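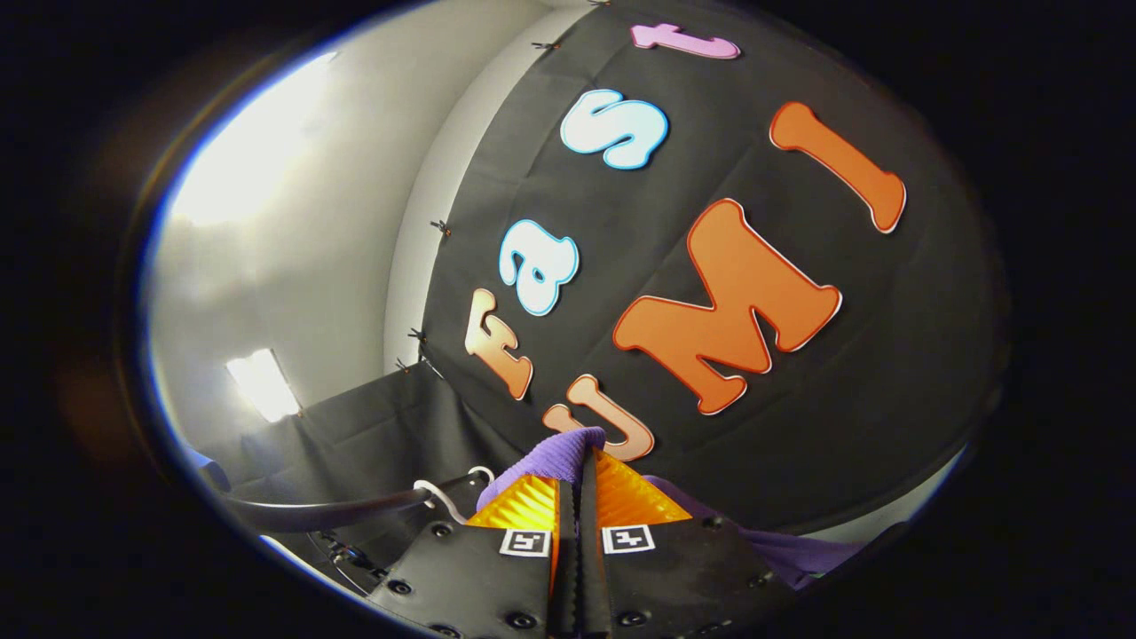

*Colorful foam letters on black fabric: "fast" and "UMI."*

# Isville Short Words

Hello, and welcome! This is a list of short English words for people who are just starting to read, together with a big pile of simple sentences that use them. It grew out of the evening reading table at the Isville library, where Selamawit Ejigu and I have been helping beginners (some of them five, some of them well past sixty) for longer than either of us likes to add up. We kept losing our paper lists, and then Robel offered to put everything into plain files so that we could stop losing them, and so here we are.

You are welcome to print it, cut it up, tape it to the fridge, or load it into whatever you like to build with.

## What you get

| File | What it holds |
|---|---|
| `words.csv` | 373 words of two to five letters |
| `sentences.csv` | 783 sentences, each tied to at least one word |
| `pairs.csv` | 72 pairs that beginners mix up, such as *was* and *saw* |
| `notes.md` | Teaching notes, mostly Eyerusalem's, lightly tidied |

Everything is UTF-8 with commas between the fields and a header row on top. Sentences that have a comma inside them are in double quotes. If your spreadsheet turns *true* into a yes/no value, set that column to text before you open the file, which is something I learned after a long and grumpy evening.

## Columns in `words.csv`

- `word`: always lowercase, even for *I*. We went back and forth on this one, and there is a `show_as` column for the few words that should be printed with a capital.
- `show_as`: blank unless it differs from `word`.
- `letters`: the length.
- `group`: the sound pattern, for example `st-end` for *fast*, *nest*, *must* and *lost*.
- `step`: 1 to 6, easiest first.
- `doubles`: `y` if the word needs the same letter twice. Very handy if you are working with a single set of letters on a table and would like to avoid disappointing somebody halfway through *grass*.
- `who`: initials of whoever added the word.

## How the steps were picked

I would love to tell you there was a formula, but it was mostly Selamawit and Eyerusalem Sisay at a kitchen table with a pot of tea, moving slips of paper from one saucer to another. Step 1 is words you can sound out with no tricks at all (*cat*, *sun*, *map*). Step 2 adds the endings with two consonants, and that is where the `st-end` group lives. Steps 3 and 4 bring in *sh*, *ch* and *th* and then the silent *e*. Step 5 is for vowel teams, and step 6 is the cupboard where we put everything that doesn't behave, like *said* and *once* and poor old *two*.

People disagree about some of these. Berhanu Yimer, who grew up reading Amharic first, feels strongly that *th* belongs much later, and he makes a good case in `notes.md`. We have left it where it is for now, but you can change the `step` column in your own copy and nothing else will break.

## The sentences

They are short on purpose, and we tried to make them sound like something a grown person might say. Our older readers were very patient with hens in dens, but you could see them wishing for something else. So there are buses, rent, soup, sisters, bad knees and good news. Each sentence uses words from its own step or below, apart from names, which we let in freely.

A few samples:

```
word,step,sentence
fast,2,"Do not go so fast, Mom."
lost,2,I lost my red hat at the bus stop.
soup,5,The soup needs more salt.
once,6,Once is fine but do not do it again.
```

## Known gaps and wobbles

- The vowel groups follow the way we talk in Isville. If *pen* and *pin* sound the same where you live, you will want to look over the `e-short` group.
- Step 4 is thin. We ran out of silent *e* words we liked.
- A handful of sentences are still tied to the wrong word. I fix them as I find them.
- There is no audio. Berhanu has started recording some, and it'll be a separate download when it's ready.

## Using it at the table

Please start smaller than you think! Four or five words is plenty for one sitting. Build the word, say it, take away the first letter, try another in its place. *Fast* becomes *last* becomes *past*, and by then someone usually wants to have a go at *mast* and ask what a mast is, and that's a lovely way to spend ten minutes.

The printable cards come in two sizes, Hailu (large, for the table) and Ulow (small, for pockets). Both are named after family cats. The large size looks best on heavy paper.

## Changes

**February**: added the `doubles` column, moved *want* from step 2 to step 6 with apologies, and corrected *thier*.

## Sharing and getting in touch

Use it for anything, free of charge, and a mention is nice but not required. Corrections can go in the issue tracker, or on a slip of paper in the blue box by the library's front desk, which Robel Ejigu empties after seven in the evening.

Tekle Gudeta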